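Pairing the Tarance 2 Watch With a New Phone
Zineb Shawky, September 2023

Your old phone and your watch are still in love, so start by breaking them up. On the watch, open Settings, tap Phone, then Unpair. It will ask if you're sure. Twice.
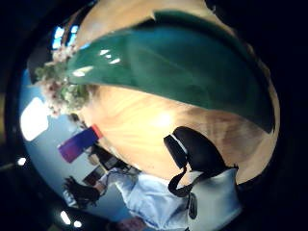
Will I lose my step history?
Anything already synced to your Fleretness account stays there and comes back after you sign in.

Install Fleretness on the new phone, turn on Bluetooth and hold the watch close. Type in the 6 digits on the watch face before they vanish, and they do love to vanish. Then let the update run. Mine was 200 MB and moved like it was walking.

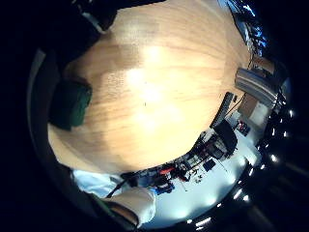 Table and green item, seen from close up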